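Setting the table with Alfredo Javier

November 12, 2022

Caught Alfredo Javier between two phone calls and a delivery. He runs the supper club in Nernardale, the one above the old Honda garage, and he had given me half an hour. We got rather less.

First question, why all the colours. He shrugs. "I had white plates for years. White on a white table. People sat down and it looked like a hospital." So in September he sold the lot, 107 pieces, and started again with coloured sets from Ukura, a small shop he found while looking for something else. One colour per person. You get a plate, you get a bowl that sits on it, and that is your place for the night.

"If you're orange, you're orange. You don't have to look for a name card. I hate name cards."

Does anyone argue? Yes. Constantly. Green goes first, he says, then orange. Teal he has to push a bit, so lately he puts a white bowl on the teal plate and people seem happier with it. No idea why. "It looks like the sea, someone told me. Fine. It's the sea."

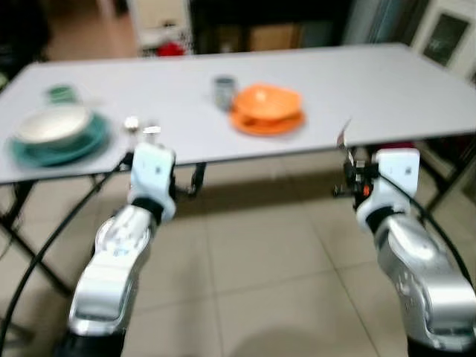 The tables are the folding kind. He is not sentimental about them. He had a big oak one before, came from his aunt, and it took four people to shift and it wobbled. Now it's white folding tables, wiped down, no cloth. "A cloth is washing. I have enough washing." He can seat 33 if everybody is friendly and 8 of them don't mind the draught from the stairs.

I ask how he lays up and he is suddenly very serious. Bowls on plates before anything else. Then he stops and walks round. Then cups, set back, out of the way of elbows. Cutlery last, near the edge where the hand goes. He used to do cutlery first becuase that's how he was taught at Mendora, the hotel where he washed up at seventeen, and he says it was wrong then too.

"You put the fork down, then you move the fork to put the plate down, then you put the fork back. Three jobs. I did this for years!"

Metal cups came from a camping shop. He likes that they don't break. Some guests don't like the feel of them on the teeth, so there are other cups if you ask. He keeps a few small green ones, the last of a set his sister gave him, and he won't say how many are left.

What did it all cost? A face. Then, "2,000. Don't print that." Then, a minute later, "No, print it, it's what it cost." That was plates, bowls, tables and a shelf to put it all on, the shelf being the thing he regrets. Too deep. You lose things at the back.

We talk about stacking, which I had not planned to. He stacks each colour together, bowl on its own plate, and carries it across like that in one go. Quicker, and the set stays a set. The bowls are wide and shallow, which is good for rice and bad for soup, and he serves a lot of soup. He knows. He fills them halfway and comes round again with the pot.

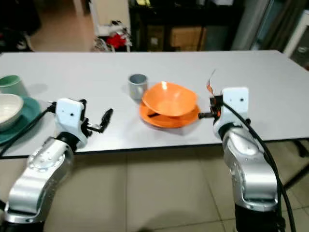
The orange setting, bowl and plate together.

Has he a favourite? He says no and then talks about orange for five minutes. His mother had a dish that colour, for beans mostly, and it was always on the table whether there was anything in it or not. He isn't trying to copy it. Well, maybe a bit.

Next thing is a second row of tables by the window, if the landlord agrees, and perhaps a yellow set. He has seen a yellow he likes but the bowl is too tall and wont sit right on the plate. He is waiting to hear from Ukura about a lower one.

The phone goes again. He answers it, waves at me with a tea towel, says "ask them, they're early" and goes down to open the door.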